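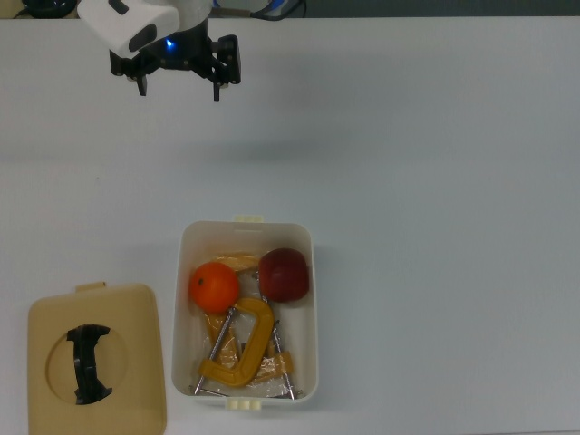

Moving to Murholm in January – worth it or wait for spring?

larkspur_jen
2022-03-21
Hi all! We're thinking of moving to Murholm next January (my husband has a job lined up in Tratside, so he'd be driving over) and I keep going back and forth on the timing. Has anyone done a winter move there? We have two cats and far too many books.

oldferryroad
Welcome, Jen! We moved here in January 2020 and I'd do it again tomorrow. The movers had openings all over the calendar and our rent came in well under what the same place was listed for in summer. Bring boots for everybody, and ask the landlord who clears the front steps.

pocketmoth
I'm going to disagree, kindly I hope. The Tratside road gets slick after dark and my first winter of driving it wore me right out. We paid about 1000 extra to break our old lease in the spring and I never regretted a penny of it.

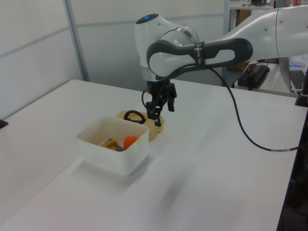
And do think about the cats, Jen – ours hid behind the washer for 2 days with the doors propped open and the cold pouring in.

oldferryroad
Fair enough on the road, though they salt it much better now than they used to. I'd still take the cheaper rent!

larkspur_jen
Oh, the poor cats. Is there anywhere good to eat while the kitchen is in boxes?

pocketmoth
Đinh, up the hill past the library. Get the soup. Pristska is nice too but they close early in the winter, so call first.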